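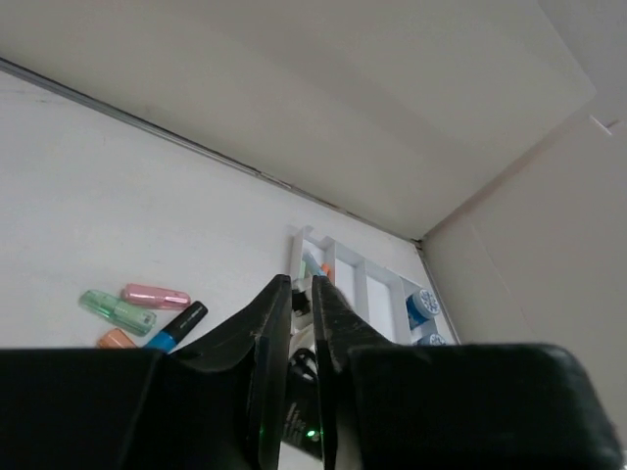

Desk organizer tray vs. a pencil cup -- opinions?

wallel_desk
I'm redoing the desk in my back bedroom and I can't settle on where pens should live. For years I had a cup. In February I bought a flat white organizer tray, and now I take everything out, wipe down, and sort before any of it goes back in. The pens and markers go in a bunch on the left of the white top, with the mint green highlighter in there too, and the tray stays over by the corner. My trouble is that I do the sort, it looks good, and 10 days later the pens are all over again. Does a tray work for anyone long term?

Pernthorpe40
Tray person. Mine is in the drawer though, not on top. On top it turns into a place to drop keys and receipts. In the drawer it only holds what fits.

torres_b
Cup. You can put a pen back in a cup without looking. With a tray you have to aim.

wallel_desk
No drawers on this desk, so it has to be on top. It was a plain Dreser table before I started using it as a desk.

inkandpaper
How many pens do you own? I threw out every one that skipped and went from 100 to 9. After that it didn't matter what I kept them in.

torres_b
Nine is not enough if you have kids in the house. They walk off.

inkandpaper
Then keep the spares in a box in the closet. They don't all need to be on the desk.

Pernthorpe40
Agree with the closet box. Disagree on the cup. Highlighters dry out standing tip up, and store mine flat for that reason.

torres_b
I've kept highlighters in a cup for years and they're fine. Put the cap on tight.

Pernthorpe40
Mine weren't fine. Could be the brand.

gluestick
Side question for the OP, what do you clean the white top with? Mine gets gray smudges and dish soap only moves them around.

wallel_desk
Same smudges here, on the left side mostly. I use a damp melamine sponge, very light pressure, then a dry cloth. Try a small spot first -- it can dull a shiny finish.

gluestick
Thanks, will try it on the back edge.

wallel_desk
I'm going to test the pens tonight and box up the extras. Tray stays for now. If it fills up with receipts I'll go back to the cup.

torres_b
Keep the cup handy.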